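Stacked washer and dryer

A stacked washer and dryer is a pair of laundry machines placed one on top of the other, with the dryer above and the washer below. The arrangement takes up the floor space of a single machine and is common in apartments, hallways and closets. It differs from a combined washer-dryer, in which one drum does both jobs.

Layout

The washer goes on the bottom. It is the heavier of the two and shakes during the spin cycle. Only front-loading washers can be stacked as separate units, as a lid on top would be blocked by the dryer. A stacking kit -- usually a metal or plastic bracket -- holds the machines together. Some kits add a pull-out shelf between them.

Many pairs are fitted into a recess, where side panels hide the hoses and cords. Makers normally call for a small gap on each side for air flow.

Loading

Clothes are often carried in a basket, which can be set on the floor under the washer opening. A wicker basket should be smooth inside so that it does not snag knits. Dark and light items are sorted before the drum is filled.

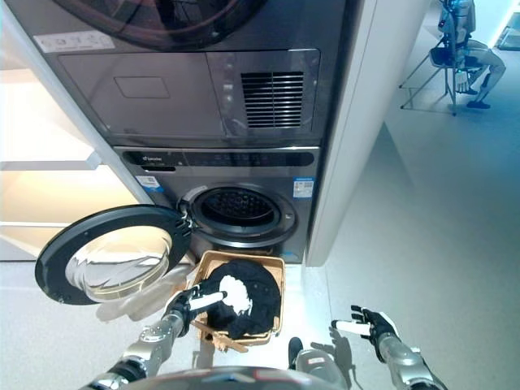

Care

The rubber gasket around the washer opening is wiped after use, and the door is left ajar to let the drum dry. The lint filter in the dryer is cleaned after every load. A monthly hot wash with an empty drum helps prevent odor.

See also

Clothes dryer
Laundry basket
Laundry room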